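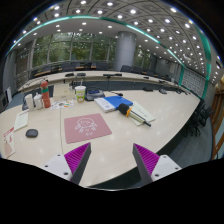 KAMACH, June 2018 – The Torvik Foundation has awarded a two-year grant to Plavell Community Meals, which delivers hot lunches and grocery boxes to older residents and families across the Kamach area. The grant will allow the organization to add 17 delivery routes and extend its service to the Bradotine neighborhood for the first time.

Plavell Community Meals currently serves 58 households each weekday from the kitchen at Bradotine Road Church Hall. With the new funding, it expects to reach 100 households by January and to provide 2,000 meals a month once all routes are running.

"Requests from Bradotine have been coming to us for several years, and we have had to turn most of them down," said Aslı Ersoy, executive director of Plavell Community Meals. "We can now begin calling those families back."

The grant also covers a second refrigerated van and a part-time route coordinator. Applications for the coordinator position are being accepted at the Plavell office.

Sølve Isaksson, program officer at the Torvik Foundation, said the award was made under the foundation's food access program, which supports local organizations with an established record of service.

Residents who wish to receive meals, or to refer a neighbor, may apply in person or by telephone. There is no charge to households that meet the income guidelines.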